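The grippers of Fellby

April 27, 2019
By Traian Bălan
5 min read

The first thing you learn at Fellby is that the robot is the easy part. It sits in a crate at the back of the Flirnano building and asks for very little. The hand-held grippers that gather its lessons need feeding, wiping, charging and, on a bad morning, a good talking-to.

Each one is carried by a person who wears the rest of the outfit: a camera rig at the face, a pack on the back, cables wherever cables can catch. The wearer tidies a counter or picks up a cup, and the gripper records how it went. The target is 3,000 clean recordings by June, and the word "clean" is doing heavy labour.
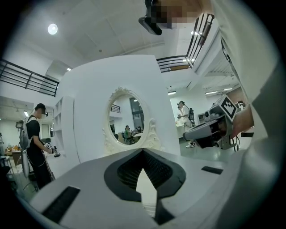
Grippers in hand among the furniture at Fellby, with the oval mirror looking on.

Setting up takes 47 minutes if the checklist is followed and most of the day if it isn't. Jaws come first. They are opened and closed 80 times while someone listens for the click that means a worn pad. Then the marker plates get a wipe with a dry cloth - never a damp one, after an episode still known as the Blöndal rinse - and every plate is checked for lifted corners. A curled marker tells the software that the gripper has tilted, and the software, being trusting, believes it.

Cables are the real trade. Plidascombe, which built the packs, supplied a manual with 2 pages on routing them, both of them optimistic. The crew has its own method, involving cloth tape and a loop at the shoulder, and swears by it until something comes unplugged.

Mirrors are a separate grievance. A camera that sees a room twice can get muddled about where it is standing, so runs near glass are checked by eye afterwards. I sat in on one of these reviews and lasted through two coffees. The verdict was to tighten a screw and do the lot again.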